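Ballunus demo collection - FAQ
Updated Tuesday, April 7, 2026

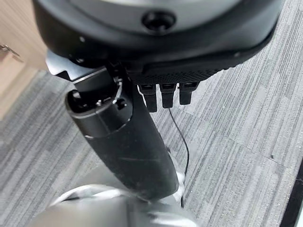 How many demos per task?
153 good ones. Retries dont count, flag them and keep going.

What's a good demo?
One smooth try, start to finish. Slow is fine. Long pauses are not, the model learns those too.

I messed up halfway. Delete it?
No, mark it "fail" and leave it. Rekha Pandey goes thru the fails on her own.

How long is a shift?
Two hours, then swap. Tired hands make bad data.

Can I change the object's starting spot?
Please do, every 8 demos. Write it in the log.

Upload stuck?
Leave the station on, message Konrad Koller.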